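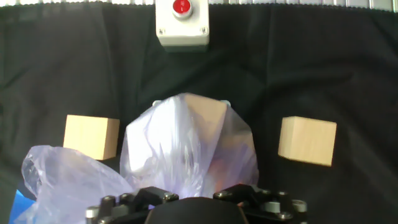
Bagging Wooden Blocks for the Mirnel Play Kits
Project report, Packaging and Materials, December 2021

Background

Mirnel is a toy lending library that sends play kits home with families. Each kit comes with a set of plain wooden cubes. Until this fall the cubes went into the kit box loose, and the library told us that they rolled under the picture cards, dented the corners of the booklets, and were the item most often missing when a kit came back. The library wanted a cheap bag that a parent could pack again without instructions. Our group took this on as the semester project in September.

We were asked to work only with bags that let the blocks show through. The person checking a returned kit has to see the contents without opening every bag. That ruled out paper and cotton, which one of us still thinks would be the better choice for a toy.

Materials

The blocks came from Grumimov, a small woodshop that sells them unfinished. They are pale and smooth, with no paint or lacquer. We had expected the sharp corners to be the main problem for a thin bag, and most of our plan was written around that.

The bags came from Rukier. We ordered 2 kinds, both translucent plastic. The first is a thin bag with an open top, sold in cartons of 2000. The second is heavier and stiff enough to stand up when it is opened out. The heavier bag costs more and comes in smaller packs, so the library would have to reorder more often.

Work was done in Doherty 3049. We covered the table in black cloth and ran it up behind as well. On the bare tabletop the bags were very hard to see, and we kept losing track of where the opening was. Against black, both the plastic and the pale wood are easy to make out. We did not iron the cloth and it creased more every week. The folds mattered a little, because a block set down on a ridge leans and an empty bag slides toward the low spot. We smoothed out the middle before each session and left the rest.

Method

For each trial a member of the group started with an empty bag and blocks placed to either side of it. The packer opened the bag, put the blocks in, closed the top by folding it over, and laid the bag down in the kit box. Another member wrote down what went wrong, if anything. We used the following headings:

Opening: the sides stuck together or the packer had to rub them apart
Standing: the bag fell over before the first block was in
Catching: a block corner snagged the rim or the side
Closing: the fold came open again when let go

We did trials with bags straight from the pack and with bags that had already been used and crumpled, since a library bag would be used many times.

Results

Opening was the most common problem by a wide margin. The thin bag clings to itself, and packers with dry fingers struggled with it every time. The heavier bag opened more easily and usually stayed open.

Standing mattered more than we planned for. When the bag stands on its own, one hand can hold it and the other can pick up a block. When it falls over, people tend to lay it flat and push the blocks in sideways, and that was when the corners caught the rim.

The corners did not puncture either bag in any of our trials. We had set aside a full session for this and did not need it.

Crumpled bags gave mixed results. A thin bag that had been crumpled was easier to open than a new one, because the creases kept the sides apart. It was also cloudier, and it was harder to see what was inside. The heavier bag held its creases at the bottom and then leaned to one side.

Neither bag stayed closed with a fold alone. We tried a paper sticker and a twist tie. The library rejected the twist tie on safety grounds before we had finished with it.

Recommendation

We recommend the heavier bag with a reusable sticker across the fold. The thin bag is acceptable for storage on the library's own shelves, where staff do the packing.

Limits

All of the packing was done by college students at a table. We did not work with parents or in homes, and our trials tell the library nothing about how long a bag lasts. We also used only one shape of block. Before buying in quantity, the library should try the bag in a few kits and look at what comes back.

COMMENTS (3)

Reader: Did you look at bags with a flat gusseted bottom? We use those for hardware samples and they stay up pretty well.

Project group: We asked Rukier for some but they were out of stock until after our deadline. It would be a good follow-up.

Reader: Our library went with mesh bags in the end. You can see into them and they go in the wash. Small parts do poke out though.

Report this comment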